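Subject: Re: [Cinport-Home] glass coffee tables, yes or no?
From: Mayu Ichikawa
To: the Cinport-Home list

Hi Tomomi, hi all,

Oh, I have opinions on this one! I've lived with a glass top for a good while now, and I've been meaning to write in ever since Virgilio's long post in April about the oak bench (still thinking about that bench, Virgilio). Pictures first and then I'll go through your questions.

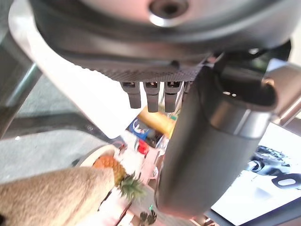
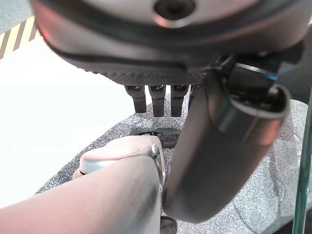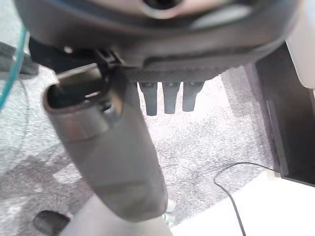
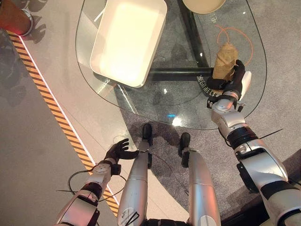 The glass top with the white tray on it, black frame and gray carpet underneath, is in the last one.

Tomomi Kaneko wrote:

> We're down to two tables for the living room. One is a plain square
> wood one from Morketura, 400 dollars, and the other is a glass one,
> secondhand, 200. I love the glass but my sister says I will spend my
> life wiping it. We have gray carpet and not much light, and the room
> is small. Do people with glass regret it? Does the carpet look
> strange through it? And where do you put the stuff you'd normally
> hide on a wooden table? I have tea things, paper, string, all my
> wrapping bits. Any thoughts welcome, I have to tell the seller
> something soon.
> Tomomi

No regrets here. Your sister is right about the wiping, though. I do mine most mornings while the kettle's on, with a damp cloth and then a dry one, and it takes less time than finding my glasses. What I would NOT do is buy the spray. I went through more than 100 wipes in one winter before Kauko Kettunen told me (on this list, I think, or the old one?) to quit and use plain water with a drop of vinegar. He was right. Check with the seller first if there's any printing on the top, because I'm careful around lettering and don't let vinegar sit on it. Ours has some lines of white characters and I go over those with water only.

On the carpet, it's speckled, with whites and light and dark grays all mixed up, and through glass it just reads as floor. I think a plain dark carpet would be harder, every crumb would be on show twice, once on the glass and once below it! With the speckle you get away with a lot. You do have to vacuum under the table as well as next to it, which I never bothered with when we had wood. If yours is the mottled kind of gray, go for it. If it's one flat color, maybe borrow a glass shelf from somewhere, hold it over the carpet and see how you feel.

The shape matters more than people let on. Mine has a rounded edge that wanders in and out, no real corners, and in a small room I'd take that over a square one every time. My shins have a vote. The trouble is that nothing lines up with it. I fussed with the tray for weeks trying to get it parallel to something and then gave up, and now it sits at whatever angle it lands. It looks better that way, I think? Nanami Takeda disagrees and straightens it whenever she comes over, and she can't find anything to straighten it against either.

Now, your wrapping bits. Get a tray! A big one, white if you can, with raised sides and rounded corners. It gives the glass somewhere solid for your eye to rest, and in a room without much light a white one really helps. Everything small goes in it, and when people come you lift the whole lot away in one go. The paper and string I handle differently. Brown paper I like out in the open, standing up if it will stand. That's the tan papery thing in the last picture, with the orange string trailing off across the glass. String on glass does slide around and it will end up on the floor, so wind it up when you're done. I rarely do.

Two dull things. First, get down on the carpet and look at the black frame from underneath before you pay. On a wooden table you'd never see a chipped crossbar, and on a glass one you'll see it every time you put a cup down. Second, ask what it weighs and who is carrying it. We had ours brought over from Jatholm and the delivery came to more than the secondhand table would cost you, so 200 might turn into something else once there's a van involved. If the seller wants cash for delivery on top, ask for the total before you say yes.

If you do go for the wood one after all, Mac Suibhne had something similar last time I was in there, low and square. I didn't look at the price, sorry. They had a nested set for 700 that I did look at, and then I went and had a coffee instead.

Oh, and felt pads under anything ceramic. Plates on bare glass make a noise that goes right through me.

Let us know what you tell the seller!

Mayu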